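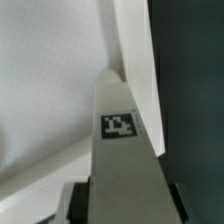
Zerrin Değirmenci writes that her drawer runners still squeak after two coats of candle wax, and asks whether oil would do better. On bare wood, no. Oil soaks in, swells the grain and holds dust. Scrape off the old wax with a plastic card, sand the runner lightly along its length with fine paper, and wipe it clean.

Rub in paraffin — a plain white candle will do — and work the drawer 20 times before loading it. 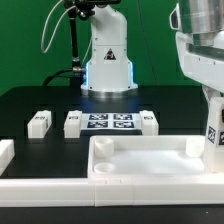 If it still binds, look for shiny patches on the runner. Sand those spots only, then wax again. Metal slides take a dry silicone spray.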